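About Trestus

Trestus is a small organisation based in Tornstead. We study whether machines can yet carry out the ordinary chores of the home and the shop floor, and we publish what we find in language that a householder or a shift manager can use. We do not build or sell robots, and we accept no payment from those who do for a place in our reports.

What we do

Our work is divided between two programmes. The Household Programme deals with laundry, bed-making, clearing and wiping down, and the putting away of shopping. The Shop Floor Programme deals with packing, sorting, shelf filling and the handling of returned goods. Each programme keeps a list of chores, and the two lists together stand at present at 30. A chore is added when members of the public or subscribing employers ask for it often enough, and is removed only when it has ceased to be of interest to either.

Every chore on the list is written out in full before it is studied. The written form states where the task begins, what counts as finished, what help a person may give, and how long the task takes an adult who does it regularly. Much of the disagreement over what machines can do arises from the lack of such a statement. "Folding the washing" may mean a stack of identical towels on a clear table, or it may mean a family's clothes as they came out of the machine, and a report which does not say which is of little use to the reader.

Clothing and other soft goods

Soft goods have become the largest part of the Household Programme. A plate or a tin keeps its shape when it is picked up. A garment does not, and its edges, pockets and openings may be hidden within its own folds. Before anything can be folded, the machine must find a part worth holding, take hold of one layer or several as the task requires, and draw the remainder out without letting go.

Trousers are treated as a chore in their own right. The legs must be separated and laid together, and the waistband, particularly where it is elasticated, tends to pull back into gathers once it is released. Denim is stiff enough to hold a crease in the wrong place, which a person corrects almost without thought.
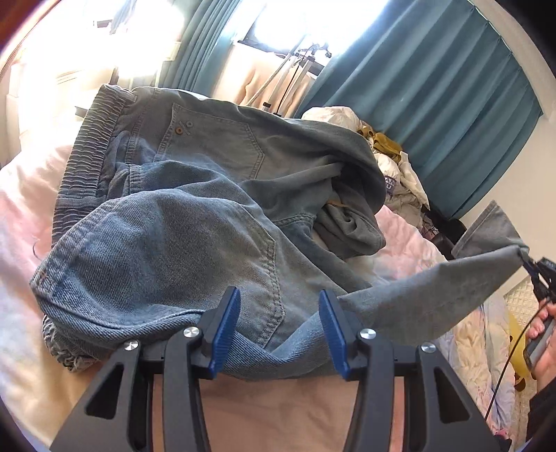
For the same reason we attach importance to work carried out on beds, sofas and chairs as well as on tables. Most households do not own a folding table and few would buy one to suit a machine. A mattress gives under pressure, and a sheet or blanket may be taken up along with the garment. Results obtained on a hard, level surface are reported separately, and we ask readers to keep the two apart when they compare one year's report with another.

Where matters stand

Our present view is a cautious one. On the shop floor, where goods are alike and arrive in a known position, several chores can be handed over for the length of a shift with a member of staff nearby. In the home, 5 of the chores on our list are rated as possible under supervision, and none as suitable to be left entirely unattended. Mixed laundry remains among the hardest. Progress has been real, and the ratings issued this July are higher in a number of places than those they replaced, but we would not advise any household to plan its week on the strength of them.

Ratings are reviewed every 12 months. A rating may go down as well as up, and earlier ratings remain available on request so that readers may see how our judgement has changed.

The Grewal Room and Anley

Household studies are carried out in the Grewal Room, on the upper floor of our Tornstead premises, and in ordinary homes by arrangement with the occupiers. Shop floor studies take place at Anley, where we share a building with a packing business and work alongside its day shift. The 2 sites use the same written forms and the same method of rating.

Visitors and enquiries

Schools, colleges and employers are welcome to visit either site by appointment. Parties are asked to write in advance, stating the chores in which they are most interested and whether step-free access is required. The Grewal Room can be reached by lift. Protective footwear must be worn at Anley and can be lent to visitors in most adult sizes.

Suggestions for new chores may be sent to the Tornstead office by post or through the enquiries form. All suggestions are read, although it is not possible to reply to each.

Page last reviewed 8/22/25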